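Kornwood Shared Workshop
Equipment > Robotics bench > Handheld grippers

Handheld gripper pair

Location: robotics bench, locker 21
Booking: required, through the front desk sheet
Induction: required once, then you can book on your own
Can leave the building: yes, overnight, with the case
Contact: Ingeborg Görtz

What it is

Two handheld grippers, used by one or two people to record how a pick should be done before a robot arm tries it. You hold one in each hand, or one each, and do the job at normal speed. The fingers are what the arm will have, so a grip that works in your hand has a fair chance of working on the arm.

The pair is mainly used for Vi, the two-arm build on the robotics bench. Vi is meant to clear and set a small table: move fruit between the cloth and a plate, stand cups up, put a box back in its place. The arms are home-cut and slow. All the recordings so far were made by hand, on tables at Kornwood and at members' homes. If you have another project that needs hand recordings, you can book the pair for that too.

Fruit is the standard job and the one we teach at the induction. It's cheap, it comes in several sizes, and you can eat it after (wash it first). Mandarins and tangerines are the easiest. They sit well between two pads and don't need much squeeze. Start with those and lift one in each gripper before you try anything smaller.

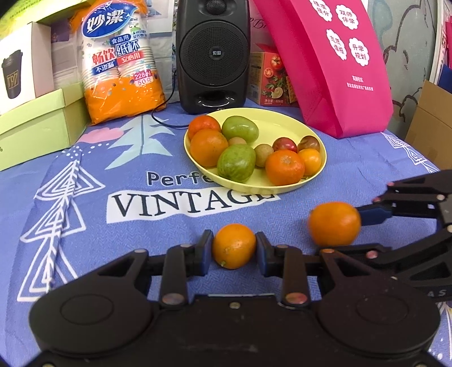
What's in the case

- Two grippers
- Charger and two cables
- Spare finger pads, in a zip bag
- Small screwdriver that fits the pivot screws
- Lens cloth
- Logbook

Please check the list when you collect and again when you return. The spare pads go missing more than anything else. Write it in the logbook if you used a set, and Ingeborg will order more.

Setting up a table

Any steady table will do. The one at the robotics bench is 29 inches high, which suits most people standing. Lower tables work if you sit.

1. Put a cloth down. Bare shiny tops throw glare and round fruit rolls off them. A printed cloth is fine and even useful, as Vi has to cope with patterns in the end. Pull it flat. Folds catch the fingertips.

2. Put one plate down, with a rim. Leave room on at least one side of it for loose fruit.

3. Leave the background alone. Boxes, speakers, bags and whatever else lives at the back of the table can stay. We used to clear everything off and the first model fell apart when someone left a mug out. Just keep cables away from where your wrists will go.

4. Charge both grippers. A pair with one flat gripper is no use for two-hand work.

5. Start the Flirkico script on the bench laptop and check that both grippers show up. If only one does, unplug both and plug them in again, left one first.

Recording

Stand so that you can reach the whole cloth without leaning. Open and close each gripper fully before the first take. Name the session with your initials and the job, for example "ig plate to cloth".

One take is one pick and one place. Don't string several together. If you drop the fruit, finish the movement, lower the gripper and mark the take as a drop. Drops are worth keeping as long as they're marked.

For two-hand takes, decide beforehand which hand goes first. The usual order is to hold something steady with one gripper, bring the other in, then move. Keep the hand you aren't using in the air near the fruit so that it's ready. Both hands will show up in each other's recordings and that's expected. Sleeves don't matter, but roll up anything loose enough to drag on the cloth.

Switch the layout after every few takes. Move fruit off the plate and onto the cloth, push some of it together so the pieces touch, and turn the plate a little. A tangerine on its own is a different job from one that's up against a bigger orange. We have plenty of the first kind and would like more of the second.

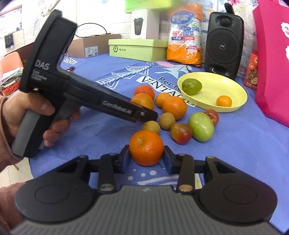 Longans, small plums and cherry tomatoes are harder. Come straight down on them with the fingers only part way open, and close slowly. If you come in from the side they tend to shoot out across the table. Guavas are heavy for their size and need to be held at the middle. Don't record with cut or peeled fruit. The juice gets into the pivots and is a nuisance to clean out.

A full session for Vi is 22 good takes. Most people manage that before their hands get tired. If your grip starts to slip or you find yourself rushing, stop and save what you have. Short sessions are fine.

After use

Wipe the pads with a damp cloth, then a dry one. No solvent, please. Look at the pivot screws while you're there. If one has backed out, turn it in until it stops and no further. The fingers should still open by themselves with no stiffness.

Copy the session to the Plusura drive from the bench laptop. Takes left on the laptop get wiped at the end of the month. If you recorded at home, bring the files in when you return the case.

Put both grippers back in the foam with the fingers closed. Sign the logbook.

Known problems

The left gripper sometimes needs a second press to start a take. Wait for the beep.

Bright windows behind the table wash out the far side of the cloth. Turn the table or draw a blind. Ordinary daylight from one side has been fine.

One set of pads in the zip bag is worn smooth and marked with tape. Use it for practice only. It won't hold a damp tomato.

Time codes can drift apart between the two grippers on long sessions. Restart the script halfway through and they line up again. A proper fix is on the list for March.

Booking and rules

The bench is open until 10 p.m. Overnight loans go out after 5 p.m. and come back by noon the next day. One overnight loan per member per week unless the sheet is empty.

Inductions take an hour and are run by Ingeborg Görtz at the robotics bench. Bring a bag of tangerines if you can. You'll do a few takes with one hand, a few with two, and copy the files over yourself at the end.

If something breaks, leave it in the case, write down what you were doing, and put the red tag on the handle. Don't take the gripper body apart. Pads and pivot screws are the only parts members may change.

Related equipment

Vi arms (members working on the build only)
Bench laptop
Camera stand, tall
Soldering station 2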